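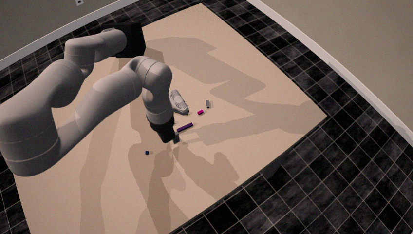 Why Do Your Ears Pop on a Mountain?

Last September I rode the bus up to Sarden, a little town that sits way up high in the hills, and halfway there my ears went all stuffy. Everybody on the bus sounded like they were talking through a pillow. Then I yawned, and — pop! — I could hear again. I bet that's happened to you too, maybe on a plane or in a really tall elevator.

So what's going on in there? Let's start with air.

Air is heavy (yes, really!)

You can't see air, but it weighs something. Right now there's a giant pile of it sitting on top of you, stretching up for miles and miles. All that air pushes on your skin, your nose, your toes and your ears, and we call that push air pressure. You don't notice it because you've lived at the bottom of the pile your whole life.

When you climb a mountain, part of the pile is below you. There's less air over your head, so it doesn't push as hard. Sarden is 2670 feet up, and that's plenty high enough for your ears to notice the difference.

A tiny drum in your head

Inside each ear there's a thin bit of skin stretched tight, like the top of a drum. It's called the eardrum (good name!). When a sound comes in, the eardrum wiggles, and that's how hearing gets started.

Behind the eardrum is a little space filled with air. Most of the time the air in that space pushes out just as hard as the outside air pushes in, so the eardrum stays nice and flat and wiggles easily.

Now go up the mountain. The outside air pushes less, but the air behind your eardrum is still pushing the way it did at the bottom. The eardrum bulges out a little, and a bulging drum doesn't wiggle so well. Stuffy ears!

Where the pop comes from

There's a skinny tube that runs from behind each eardrum down to the back of your nose. Grown-ups call it the Eustachian tube (say it "you-STAY-shun"). It's usually squeezed shut, but it opens for a moment when you swallow or yawn. A bit of air scoots through, the pushing evens out, and your eardrum snaps back where it belongs. That's the pop you hear.

Going back down, it's the same thing the other way around. The outside air pushes harder, your eardrum bends in, and you need to let some air back up the tube.
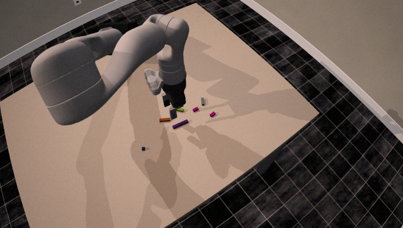 Small colored blocks on a beige mat.

Things to try next time

Swallow a few times, or take sips of water.

Do the biggest, silliest yawn you can.

Chew something. I had a chewy granola bar on the way home and my ears popped 2 times before I'd finished it.

If your ears really hurt, or they stay stuffy for a long time, tell a grown-up.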